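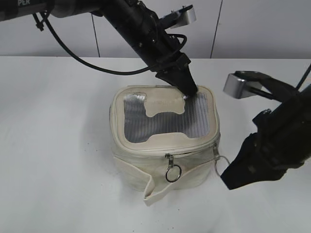 ## 4.2 The cream bag

I'll admit I had a soft spot for this one. Of the bags in the Marsden set it's the squat, boxy one with the silvery panel on top, and it gave me more trouble than the other 8 put together (my notes from January are mostly grumbling). The zipper runs along the front, right under a raised seam, and the seam bulges just enough to hide the teeth if you look from the wrong side.

**Figure 3.** Zipper track, piped seam and part of the silver panel.
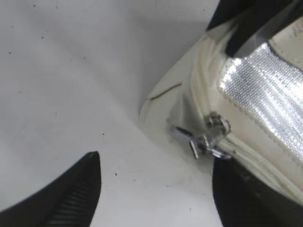

### 4.2.1 Shape and slack

I wanted one word for how the bag holds itself up, and I never found it. The sides crease and the corners stay round — it's soft, but it still looks like a box.

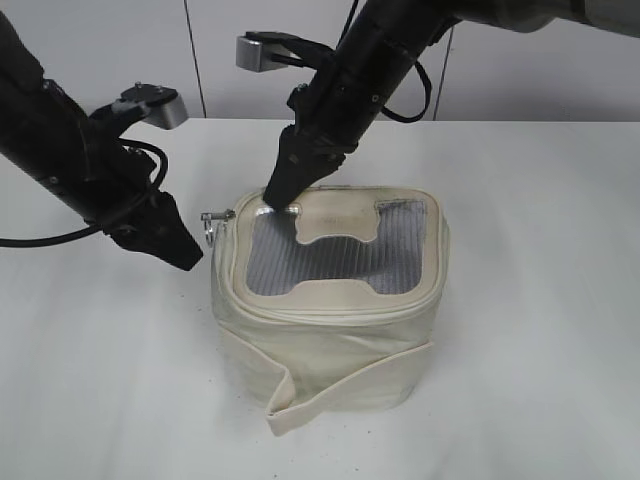
Ashley Treloar and I both scored it for slack on our five-point scale, and we landed 2 points apart! She was going by the sides and I was going by the border on top, so we now score those separately.

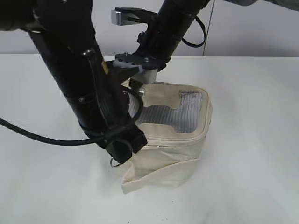 *Kenza El Idrissi and Ashley Treloar, Litstead*

### 4.2.2 Rings and pulls

We logged the metal ring on the zipper pull as part of the closure. Imogen Mellor would file it under trim, and her version of the table is in the appendix.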